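Chapter 6
Setting the Table, Clearing the Table

Most of us learned to set a table before we learned to tie our shoes, and I suspect that is why so few people give it any thought afterward. Somebody handed you a fistful of spoons when you were small, pointed you toward the table, and that was the whole lesson! In this chapter we are going to slow down and look again at those few minutes on either side of a meal, when things travel from the counter to the table and then (sooner than the cook would like) back again.

We will start with spoons, and I hope you will bear with me, for there is more to say about them than you might expect. A household rarely owns one tidy matching set. The long-handled stainless-steel spoon from a wedding box ends up in the same drawer as a little gold-colored one that came from an aunt, and both of them get used every day. When the Mastthorpe home survey asked 400 families to empty their flatware drawers, mixed sets were far more common than matched ones, and hardly anyone seemed to mind.

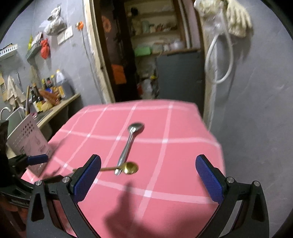

Mixed flatware does ask a little more of the person doing the sorting. Size is a better guide than color, so put the small spoons together whatever their finish, and let the large ones keep company with each other. Pick up each spoon by the handle and leave the bowl alone, as that is the part somebody is going to put in their mouth. A plain cloth makes the work easier, and a checked one easier still, for the lines give your eye something to follow when you straighten a handle.

The counter deserves a word too. Bottles and jars have a way of gathering near the sink, and a crowded counter soon spills over onto the table, a box here and a bag there, until there is no room left for the plates. We will come back to this in the second half of the chapter, with the Lalex and Hailu kitchen plans side by side.

Before you read on, go and open your own flatware drawer. Write down how it is sorted now and who in your home decided on it, and keep the page handy for the exercise on spoons and serving pieces.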